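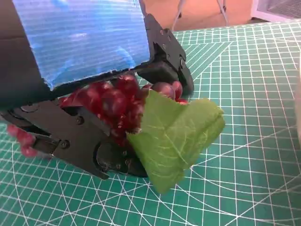
オルナー(Orner)の夏リフト券、本当に元が取れますか?

1: kamoshika_r
4月に来季の夏のパスが発売されるみたいなので相談です。山の名前はBrombridge、麓の村がOrner。去年初めて行って、今年は11泊の予定です。
公式の売り文句だと「ゴンドラ、プール、テニス、村のバス全部込み」のPlisusカードが断然お得、となっているんですが、どうも計算が合わない気がして。ハイキング中心の人で買った方いますか。

2: 尾根まかせ
買いました。結論、歩くだけの人には要らない。
ゴンドラで上がって歩いて下りるなら一日一回しか乗らないでしょ。片道券で十分です。プールは天気が悪い日に全員同じことを考えるので、入場待ちで60分並びました。

3: Bozena_N
うちは家族で使って満足でしたけど……。子どもは一日に何度でもゴンドラに乗りたがるし、バスがタダなのも助かりました。「要らない」は言い過ぎでは。

4: 尾根まかせ
>>3
「歩くだけの人には」と書いてます。それにバスはカードがなくても宿泊者なら無料だったはず。込み込みの中にもともと無料のものを混ぜて数を増やすのは、この手のカードの常套手段ですよ。

5: Bozena_N
>>4
え、そうなんですか。宿では何も言われませんでした。

6: kamoshika_r
バスの件は知らなかったです。宿に問い合わせてみます。
ついでに、観光サイトの「夏にやるべきこと」で必ず一位に出てくるEscobar湖一周コース、あれはどうですか? 写真だと人が一人も写っていないんですが。

7: tera_saweesak
湖は朝七時台なら静か。十時を過ぎると駐車場からもう行列です。あの写真は早朝か、さもなければ六月の頭でしょうね。
コース自体は平らで、登山靴で行くと大げさなくらい。北側の桟橋のあたりはぬかるみます。

8: 匿名の下山者
「絶景の一周」って書いてあるけど半分は林の中で湖見えないよ。標高差130mの裏の展望台まで登ったほうがよっぽどいい。

9: tera_saweesak
>>8
展望台はいいけど、雨のあとの下りは滑ります。子連れに気軽に勧めるのはどうかと。

10: 匿名の下山者
>>9
小学生が普通に登ってたけどね。

11: hatem_ab
横から失礼。ガイドのシアラーさん(Alasdair Shearerという人)の半日ツアーに参加した方いますか。口コミが満点ばかりで逆に不安です。日本円にして4,000円ならまあ外れてもいいかとは思うんですが。

12: 尾根まかせ
満点の口コミ、投稿者の履歴を見ましたか? 一件しか書いていないアカウントが並んでいたら私は信用しません。

13: Bozena_N
>>11
参加しました! 花の名前をたくさん教えてくれて、休憩も多めで楽しかったです。私は口コミは書いていませんが、書くなら高い点をつけます。尾根まかせさん、疑いすぎです(笑)

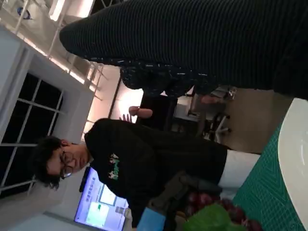 黒いスウェットに眼鏡、視線は下。

14: 尾根まかせ
>>13
疑うのが趣味みたいなものなので。ただ、参加した人の感想は参考になります。英語の説明についていけるかどうかで評価は割れそうですね。集合場所は村の中でしたか?

15: Bozena_N
>>14
ゴンドラの下の駅でした。英語はゆっくりめです。花の名前はほとんどわからなくて、あとで調べました。
そういえばゴンドラ代は別でした。そこは先に書いておいてほしかったかな。

16: hatem_ab
別料金ですか。予約ページには「すべて込み」とあるんですが。

17: 匿名の下山者
この村の「すべて込み」は信じるなってことで。

18: fidel_v
何度か夏に滞在した者です。皆さん少し厳しいと思う。Plisusカードは自転車をやる人なら三日で元が取れます。ダウンヒルは一日に何本も乗りますから。ハイキング客に同じ調子で売るのが悪いだけで、カード自体は悪くない。

19: 尾根まかせ
>>18
それには同意します。でも窓口で「歩くだけです」と言っても勧められましたよ。断ったら二回勧められた。

20: tera_saweesak
ちなみに最終のゴンドラ、夏でも思ったより早く終わるので、下りに使うつもりの人は時刻を必ず見てください。サイトの時刻表は前の年のままのことがあります。駅の掲示のほうが確実。

21: kamoshika_r
宿から返事がきました。バスは宿泊者無料、ただし夜の便は対象外とのこと。
カードは見送って、片道券を都度買うことにします。湖は早起きして行き、展望台は天気次第で。ツアーはまだ迷い中です。

22: Bozena_N
夜の便、うちは毎晩使っていたので、やっぱりカードで正解だったのかも。

23: 尾根まかせ
>>22
夜の便の運賃を足してみないことには何とも。誰か去年のレシート残ってませんか。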